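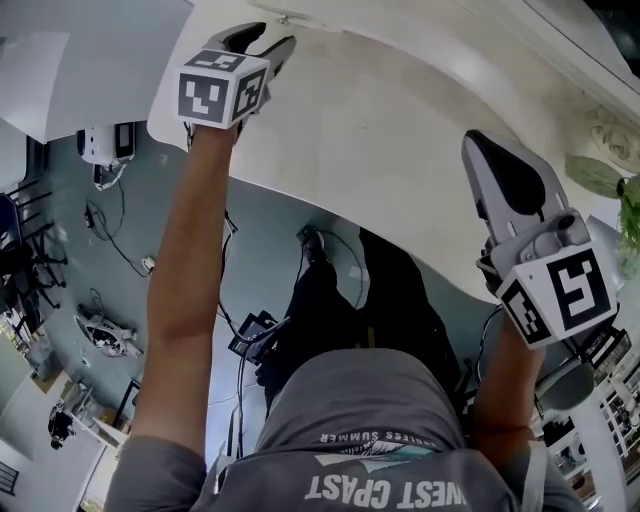 What the grippers really cost us

I went into our equipment budget thinking the robot was the expensive part. Silly me! I'd spent most of the spring comparing arms, making one of those spreadsheets with colored tabs, and the line for hand-held grippers – the ones a person works to show the robot how a job is done – was a single row near the bottom that said "misc. tools."

Pushpa Lodhi, who runs purchasing for us at Masilela, sent it back on a Monday with one question typed next to that row. "How many hands?"

She had a point. Two hands means two grippers, and two grippers means two marker cubes, two cameras, two sets of finger pads and more cable than you'd believe. And a pair keeps exactly one person busy. If you want people working in shifts without waiting on each other, or you want to keep going when a jaw gets sticky, you need spares. We settled on 6 grippers, so two full pairs in use and one pair in the drawer, and I still think that drawer was the best money we spent.

I got quotes from Zurgate and from Girkum, and they couldn't have been more different. Zurgate wanted to sell us everything in one crate, with training days and a support plan. Girkum sent a price list and a friendly note. The gap came to around $800 a pair, which sounds like an easy choice until you read what's left out (chargers, mounts, the replacement pads, shipping both ways on a repair). I added all of it up at my kitchen table and the gap got a lot smaller.

So before signing anything, I asked to try them. Please do this! Wear what you'd normally wear, stand at a table the height of your own table, and keep at it for a good long stretch. A gripper that feels light in a showroom starts to feel like a bag of groceries once your arms have been out over a tabletop all morning. Minoru Sakamoto on our team has smaller hands than I do, and he ruled out one model before I'd even finished adjusting my strap.
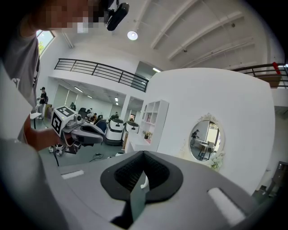
The other thing I'd underbudgeted was room. I had priced a table. I hadn't priced the space to step back from the table, or somewhere to put the gear between sessions, or a decent way of keeping cords from wandering all over the floor. Cable covers are cheap, but you need more of them than you think, and I ended up ordering twice. Shelving too – plain cubbies are fine.

Then there's people's time, and I'd plan for that first if I were starting over. We set aside 5 weeks for getting comfortable with the tools before expecting anything useful, and Pieter Venter in finance winced when he saw it. He came around in June, when we were on schedule and hadn't asked him for more.

We went with Girkum in the end and put the savings into pads and a longer warranty. The colored tabs are still there, by the way. Grippers have their own now.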